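Watching order and first impressions of Skallmont
Project report, media module, 08/11/2023

Skallmont is a space adventure series with a prequel film, Brito, which came out after the main run had ended. Fans disagree on whether newcomers should see the film first. Our project looked at what they tell each other and why.

We read 498 posts on the Fodow fan forum and sorted them by the order they recommended. We then ran a short online survey, open through April, which got 250 usable replies. The word limit for this report is 3,000, so the full tables are in the appendix.

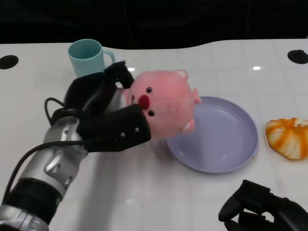 Fig. 1. Pink plush pig held in a black hand.

Release order was the clear favourite on the forum. The reason given most often was the reveal of the captain's sister, which the film gives away in its opening minutes. Posters who wanted the film first mostly said that it looks newer and that the early episodes are slow.

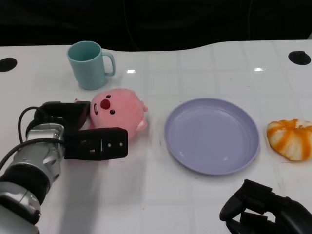 Solange Mendonça replied to our draft on the forum to say that we had left out people who skip the film altogether: "I've seen the series four times and never felt I needed Brito. Where do I go in your table?" We added a row for this and went back through the posts.

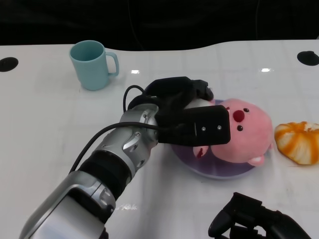 Coding the posts was harder than the survey. Many were jokes or half answers, and two of us often put the same post in different rows. Wording caused trouble too. A survey question on the ship's repainted hull in the film said only "blue", and several people asked which blue we meant. The light blue-teal of the mug is close to the one we had in mind — next time we would put a colour patch beside the question.

The Plomthorpe episode came up far more than we expected. Some fans use it as a starting point on its own, as it has a complete story and few references to earlier events. We had no survey question on it and can't say how common this is. 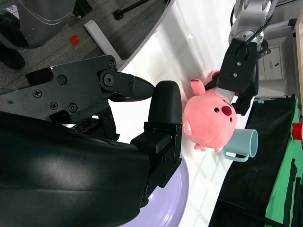
Fig. 4. Black gripper finger above the white table.

Limits: the forum attracts long-term fans, and only a few survey replies came from people in their first year of watching. A follow-up should ask them separately.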